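The Town That Reads Its Own Name

When Xiaoyan Lei began to write her history of Estberg, she had one chair in the town archive and permission to use it until noon. She was 29 then and wanted to write a short essay. The book which came out in May has 17 chapters, and the essay has become chapter eight.

"The River Paid for Everything" tells how Estberg grew from a ferry landing into a mill town, and what it did when the mills closed. Lei does not begin with the founders. She begins with the wage books of the Sunitz mill, where 2,632 workers are listed by first name only. For more than a year she tried to find their family names in church records, school lists and court papers.

"I could not write about them as Anna, Anna, Anna and Peter," she told me in her kitchen. "I wanted to know which Anna."

She found many of them. The best pages of the book follow one weaver, Anna Olik, who moved house eight times inside the same five streets and complained about every landlord in letters to her sister. Lei quotes these letters at length, and she is right to do it. Olik is funny, unfair and very exact about prices.
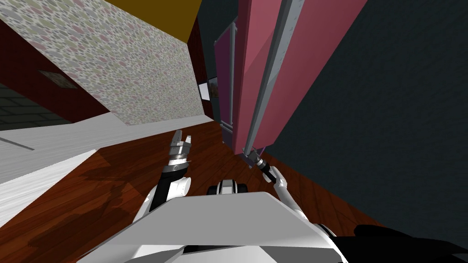
The later chapters are less even. Lei has much sympathy for the town council of the closing years, maybe too much, and the long part about the bridge contract asks for patience. But then she comes to the winter flood, and the writing becomes quick again. She collected memories from 73 residents, and she lets them disagree. Two brothers remember the same boat in two different colors.

Kaiwen Cheng, her editor, wanted to cut this argument about the boat. They discussed it for three weeks — by letter, because Lei does not like the telephone — and the boat stayed.

Next month the two of them will talk about the book at the Estberg public library, in the reading room on the second floor. The talk starts at 7 p.m. and entry is free. Lei will read from the Olik letters and sign copies afterward. She has asked the library to put out a table with paper and pencils, for people who recognize a name from the wage books and want to write down what they know.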